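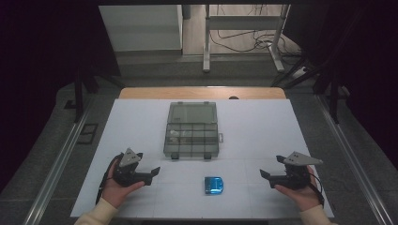

The Bean from Arkovau

The train to Arkovau has 2 carriages and one of them is mostly for bicycles, so I sat on my suitcase between somebody's back wheel and a crate of onions, and I was as happy as I have ever been in my life.

I was going to see the Gristik! I had read about it when I was 8, in a gardening book with the cover gone, and there had been a single line: "a climbing bean of the high valleys, purple in the pod and gold inside, now seldom met with." Seldom met with! I grew up in an apartment with a balcony the size of a bath mat. I grew radishes in yogurt tubs. And all that time I was thinking about a bean.

The line climbs to 4000 feet, and after Ilireck it goes so slowly that you can look right into people's yards and see what they've planted. Cabbages, mostly. Dill gone tall and yellow. A woman hanging out shirts waved at me with a clothespin in her teeth, and I waved back with both arms.

Birger Forsberg was waiting on the platform in rubber boots. His letters had been short and rather formal, so I'd pictured a thin man with a tie. He was enormous and he was eating a plum.

"You're the bean person," he said.

"I am!"

"There's a problem with the bean."

He told me on the walk up. The spring had been cold and then the slugs had come, and out of the whole row he had one plant left, which had climbed its pole and flowered beautifully and set nothing. Not a pod. He'd been out with a paintbrush, dabbing pollen from flower to flower, though he knew a bean doesn't need it. He had even moved a chair out there in the evenings.

"What was the chair for?" I asked.

"Company," said Birger.

I'd like to say I took the news well. I asked to see the plant anyway, and we went straight there without putting my suitcase down. Oh, it was lovely! It had gone up its pole and along a string and over the shed roof, with leaves as big as my hand and the stems a dark wine color, and the last few flowers were the pink of the inside of a shell. I walked all the way around the shed. I went around again. The light was going and the swallows were very low over the potatoes.

"I should have written," Birger said. "I thought, on Tuesday it may have a pod. Then I thought, on Wednesday."

We had soup. He talked about Yoon, which is the village on the other side of the ridge and which he disliked on account of a football match. He'd been on the losing side at 19 and could still tell you where everyone was standing. Past the kitchen window the bean plant went on being magnificent in the dusk.

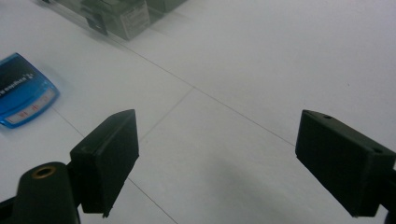
Black on white, and one small ring of brass.

I woke before it was properly light, because of a rooster, and went out in my coat and a pair of his boots. I wanted to draw the leaves. I'm no good at drawing, but I had come all that way and I had a new pencil.

The shed had a gutter along the back, one of those old ones that sags in the middle and fills up with moss, and the bean had gone into it. I hadn't seen that the night before. The stem ran in at one end among the dead leaves and came out again at the other, and I followed it along with my finger just for the pleasure of it - and my finger bumped into something smooth.

I stood on the chair. I moved the moss.

I don't remember what I shouted. It wasn't a word. Birger came out of the house with one sock on and a frying pan in his hand, and I couldn't explain, I just pointed, and he was tall enough not to need the chair. He looked into the gutter for a long time.

There were pods from one end to the other. Purple, so dark they were nearly black, fat and long and lying in the wet moss like something asleep. The slugs hadn't found them and neither had he.

"In the gutter," said Birger. "All summer I was looking at the pole."

We left most of them to dry where they were, but he let me open one. I ran my thumbnail down the seam and it split with a little creak, and there they were, gold, exactly like the book said, only the book hadn't said how bright. I laughed so much I had to sit down in the potatoes.

He gave me five, folded into a page of the Arkovau newspaper. The train down was 45 minutes late and I didn't mind a bit. I sat on my suitcase with the packet inside my glove, and at Ilireck the woman with the shirts was out again, so I held up my hand to show her.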